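Eliminar marcas y roces en tableros blancos
Procedimiento para superficies lacadas o melamínicas. Actualizado: July 3, 2023

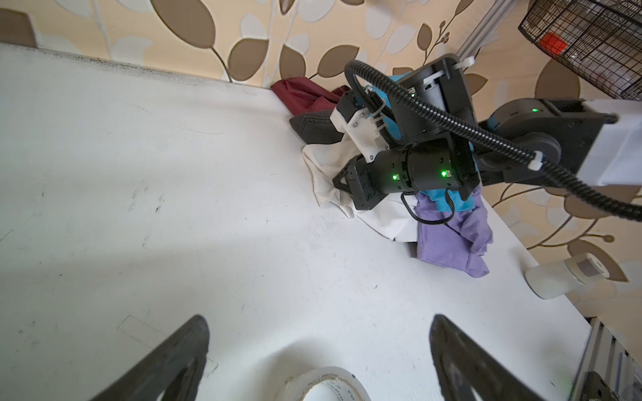

Randi Wikström escribe que en su tablero el alcohol levantó el brillo antes que la marca, y pide que la prueba previa figure como primer paso. Queda incorporada.

Material: agua tibia, jabón neutro, dos paños de microfibra, alcohol isopropílico y lija al agua de grano 2000 y 3000.

1. Probar cada producto en una zona poco visible y esperar 2 minutos. Si el paño sale teñido de blanco, no continuar con ese producto.

2. Lavar con agua y jabón, sin empapar los cantos. Secar.

3. Aplicar alcohol con el paño, nunca directamente sobre el tablero. Los restos de adhesivo se ablandan y se retiran con una espátula de plástico.

4. Los arañazos superficiales en laca brillante admiten lijado con grano 2000 y después 3000, siempre con agua. En melamina este paso se omite — la capa decorativa es demasiado fina.

5. Aclarar, secar y revisar con luz rasante.

Las motas negras que resisten el paso 3 suelen ser daños en el acabado y requieren retoque con rotulador de laca. Dejar curar antes de apoyar peso.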